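December 3, 2019
Mug stand trials, finish and stability

Carried on from the February sheet. Hismont want a decision on the stand before the enamel order goes to Dilex, so the stand has to be settled first.

Stand as received from Enache: square post, round flat base, pegs set at an angle near the top and at mid height. Dark reddish-brown finish. Mass of stand alone 1,252 g on the bench scale, read twice with the same result. The finish is even on the post and thinner on the end grain of the pegs. One peg turned slightly under finger pressure. Glued again, left clamped overnight, no movement this morning.

Green enamel mug: 357 g. The red one was not weighed. The scale was wanted next door and I forgot to go back for it. To do.

Loading. A single mug on an upper peg does not shift the base. Two mugs on the same side make the stand noticeably easier to push over, though it will not go by itself. Load opposite sides first. This should go on the card in the box, in one line, without a drawing.

Handle fit. The green handle passes over the peg ends with room to spare. The red handle is a closer fit and has to be brought on square to the peg, otherwise it catches on the inside of the loop. Putard's drawing gives a peg length that would suit both, but the pegs we have are shorter than the drawing. Query sent to Enache, no answer yet.

Table. The white top has picked up scuffs and dark specks near the front. Wiped with a damp cloth, then with spirit. Some specks lifted, the rest are in the surface. Not worth replacing. Do not use the scouring pad on it again.
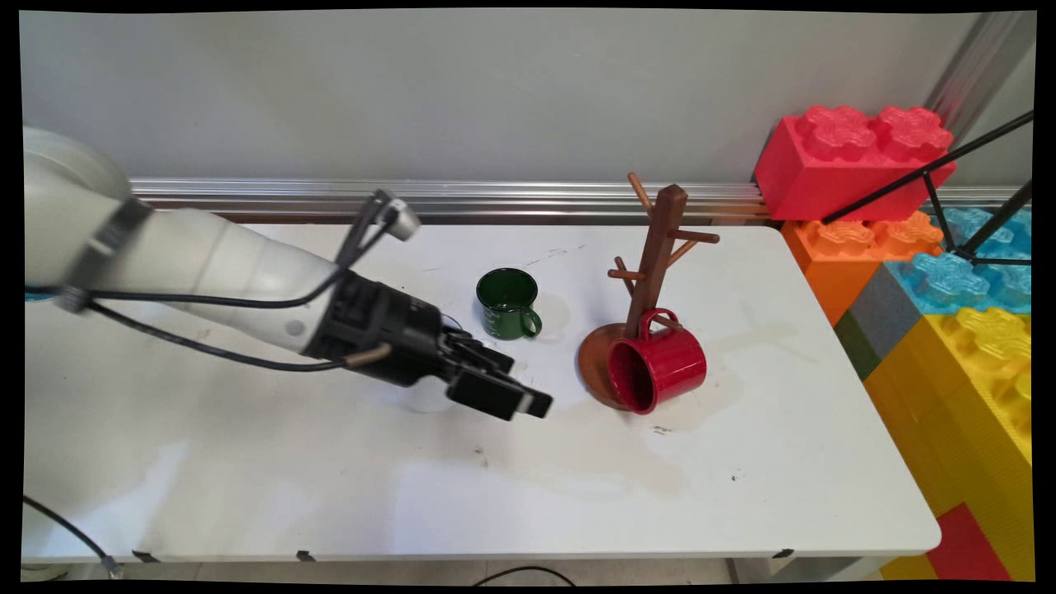

Glaze wear. The maker's sheet claims 2,000 hangings without visible wear at the inside of the handle. We have no means of checking that figure in the time available and I would leave it off the label. After eight hangings by hand there was no mark on the green handle under the lamp. There was a faint brown smear on the red one, which came off with a thumb. Probably finish from the peg, so the stand may not have been fully cured when it was packed. Ask Enache for the drying time.

Base. No felt fitted. It slides on the white top when pushed low down and leaves no trace. Felt would stop the sliding but will hold water near a sink. Cork is the other choice. Offcuts in the second drawer, enough for one base.

Outstanding:
weigh red mug
peg length, Enache
drying time, Enache
cut cork disc and repeat the push test with both mugs on one side
return the Dilex colour chips, they have asked for them twice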